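Last updated: 12 June 2025

We use cookies to remember your preferences and to see which posts get read. By continuing to browse you agree to this.

Learning to sleep again (a long post, sorry, get some tea)

I have been a bad sleeper since college, and for most of that time I treated it as a personality trait, like being left-handed or not caring for olives. People would say they slept in until nine and I would say "oh, I'm just not a sleeper," and we'd move on to something else. Then in March I had a stretch of thirteen nights in a row when I was wide awake by three in the morning, and somewhere in there I put the car keys in the freezer and cried at a commercial for gravy, and I decided it might be time to look into it.

A few of you wrote to me after I mentioned this in passing in the bread post (thank you, those emails were so kind, and I'm sorry it took me this long to write back properly). So I thought I'd put down what I've been doing, what helped, what didn't, and what I'm still arguing with myself about. I'm not a doctor and you should talk to one if you're in a bad way. I did, and she was lovely, and she mostly told me things my grandmother could have told me, but I listened this time.

The first thing she asked was when I got up. I started telling her when I went to bed and she stopped me and asked again. Well, I got up whenever I'd had enough of lying there, which might be 5:30 or might be almost nine if I'd had a terrible night and drifted off at dawn. She wanted me up at the same time every day, whatever kind of night I'd had, and that was the only homework for the first two weeks. I picked 6:30 and I hated it. I hated it so much that I wrote "this is stupid" in my notebook on four separate mornings. But by the end of the second week I was getting sleepy in the evening, properly sleepy, the kind where you read the same line of your book over and over, and I hadn't felt that in years.

Next came the coffee. I will not go on about the coffee. I used to have my last cup at four in the afternoon and now I have it before noon, and I miss the four o'clock one like an old friend who moved to Dresorham. I've been having mint tea at that hour and it's fine. It's warm and it's in the same mug.

The part I really fought was getting out of bed when I couldn't sleep. You're supposed to get up if you've been lying there awake and stewing, go sit someplace dim, do something dull, and come back when you're drowsy. On a cold night this sounds like a punishment, and I'd lie there negotiating with myself for so long that I might as well have gone. What finally got me to do it was leaving a blanket and a jigsaw puzzle set up in the living room. It's a 300 piece puzzle of a harbor and it is exactly boring enough. I tried it with a 3000 piece one first, which was a mistake, as I got competitive and stayed up until almost five doing the sky!

I also tried some things that did nothing for me. I bought a heavy blanket (too hot, gave it to my sister, she loves it). I tried a sound app with rain on it and spent the whole night listening for the place where the recording looped. I kept a sleep diary with little colored boxes, and after a while I was lying awake wondering what color I'd be giving the night, so that went in a drawer.

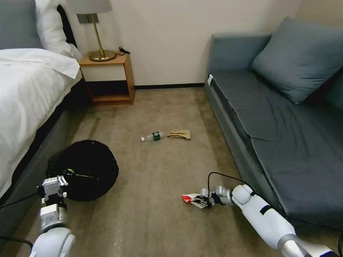
The bedroom itself turned out to be the easiest thing to fix, and I wish I'd started there instead of with the gadgets. My old room was where everything in the house went when it had no other place to go. There was a stack of library books, three chargers, a glass of water from who knows when, a bottle of hand cream, the mail. I'd turn out the light and I could feel all of it sitting there next to my head, waiting for me. What I had in my mind when I started clearing out was a very plain kind of room, with a white duvet, a small wooden nightstand with nothing on its lower shelf, and a lamp with a simple white shade. One cable on top is as much clutter as I'd allow, and even that I'd like to see gone by summer. A bare shelf by the bed has done more for me than the rain app ever did, and it didn't cost a thing.

Light was the other half of it. I switched to a warm, low bulb and I stopped using the ceiling light after supper, which made the whole evening feel slower and a little old-fashioned in a way I've come to like. My phone charges in the kitchen now. I bought a cheap alarm clock with a face that doesn't glow, and for the first week I kept getting up to check that I'd set it, and then one night I didn't.

I've kept at it for 74 nights now. I'd love to tell you they've all been good ones, but last week I had two that were just awful, with no cause I could find, and I was back at the harbor puzzle at a quarter to four with my feet tucked up under me. The difference is that I didn't panic. I did a bit of the dock, went back to bed, got up at 6:30 feeling like a dishrag, and slept fine the night after.

If you've got something that worked for you, please put it in the comments, especially if it has to do with early waking in the summer, when the birds start up. I've been looking at curtains and can't make up my mind between lined ones and a blind. I'll write about it when I've picked. The bread post part two is coming as well, I promise, I just need to get the second loaf to rise.

Sign up for the newsletter and get new posts in your inbox. Unsubscribe at any time.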